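About Veltbridge

Veltbridge is a cooking school for children and adults, started by Mei-kuen Kwan and Boonmee Siriwan in a rented kitchen on Dunne Street.
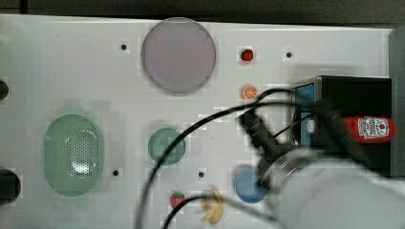

Classes run in groups of 11. Our youngest students learn the names of foods first, with pieces like the toy strawberry and orange slice. 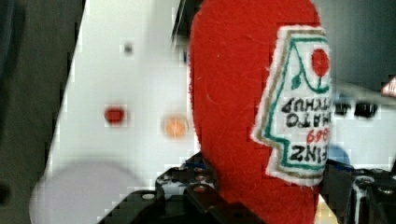
Plush ketchup bottle

Adult classes meet on Thursday evenings. Wing-sze Chiang teaches soups and noodles.

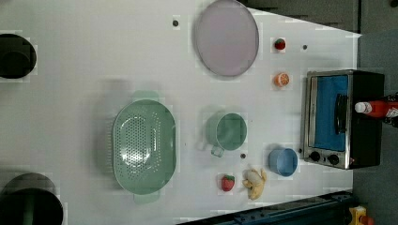

She also runs the bread course, which starts in March and has 38 places.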